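# Grunolberg Drawer Trays, Set of 9

Hi, I'm Jae-in Min, and I run the Koo shop more or less by myself. I only stock organisers I've lived with in my own kitchen first, and these ones have been in my drawers since July.

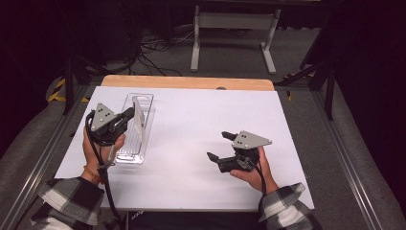 My old cutlery insert was one of those expanding jobs that never expanded to the width I needed, so there was always a gap down the side where the skewers and birthday candles went to live. With separate pieces you just shuffle them around until the drawer is full. Mine took me four goes (I kept putting the teaspoons too far back!) and I haven't touched it since.

## What you get

- 9 clear plastic trays in three sizes
- A sheet of 50 little grip dots for the undersides
- A paper planning grid, so you can sketch your drawer before you start

The long size is the favourite around here. It fits my bread knife, the good scissors and a whisk, though the whisk does like to poke its head up. The middle ones are good for measuring spoons and bag clips. I use the tiny ones for batteries and spare keys, and my sister keeps her embroidery thread in hers, sorted by colour, which is far more organised than I'll ever be.

## Before you order

Measure the inside of your drawer, please, and measure the height as well! The trays need 60 mm of clearance. If your drawers are the shallow Stalach kind, go for the Sarketti low set instead. It's a bit dearer but it'll actually close.

Wash them by hand in warm soapy water. I put one through the dishwasher on the hot cycle as a test and it came out with a wobble in it, so now it holds rubber bands in the laundry.

They will scratch over time if you throw forks in the way my kids do. It doesn't bother me, but if it would bother you, cut a bit of drawer liner to fit the bottom.

## Stock and postage

I brought in 800 sets this time and 500 of those are already spoken for by people on the waiting list, so have a look at the counter near the cart button before you get your heart set on it. Orders go out Tuesdays and Fridays. If a tray turns up cracked, email me a photo and I'll post a new one, no need to send the old one back.

Single replacement trays are on the spares page. The grip dots are there too, and I'd grab an extra sheet if you're doing more than one drawer.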